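November
From: E. Lau, Clandberg site
Progress report to Erberg, hand-held gripper upkeep

The money released in spring has gone mostly on fingertips. We changed the pads on the Tellard gripper 11 times, against the seven in the plan, and I'm not convinced the latest type is any better than the one before. The supplier's sheet promises a long life. Our log has the best pad lasting 3,557 grips, and the worst gave up at 114.

The tool now carries two different pads, a mesh-textured cup on the left and a smoother one on the right. Books are the main test piece for this period – they have hard covers and narrow spines, and a tired pad lets them swivel.

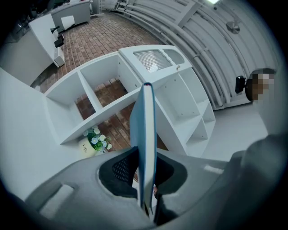
Lau is measuring the wrong thing, in Tellard's opinion, and pad life would look far better if the closing force were reset after every change. We did reset it, for the last four changes. Two of those pads lasted longer and two didn't. I would call that no result.

Cleaning has been moved to the start of each shift. It takes over an hour a week, which wasn't in the budget. The housing has needed no repair.

For the next period I ask for spare pads of both types, and no money for the new jaw design until Tellard sends its own wear figures. They were due before the summer.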